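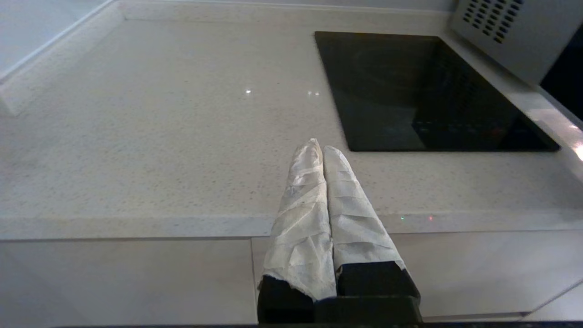
Last changed: August 3, 2025

To: Jorelia gripper list
Re: paper on the fingers

Ewurabena Tsikata wrote:
> Do you still wrap both fingers on the Flirnau, or only the
> one that does the pressing? Mine slides off after up to 100
> wipes and I'm fed up with redoing it.

Hi Ewurabena,

Both of them, every time! Plain white kitchen paper, a few layers, and I stop short of the black base so nothing creeps down toward the housing. My left one has a ragged hem and more creases than I'd like - the right went on a lot neater.

For the sliding, try folding the paper over the tip first and then going around. After that, close the gripper slowly and set the closed position again, or the padding makes it push too hard. I dropped the force setting to 652 and it's been happy on the counter next to the cooktop.

Is your Kuller mount still rattling, by the way?

Appiah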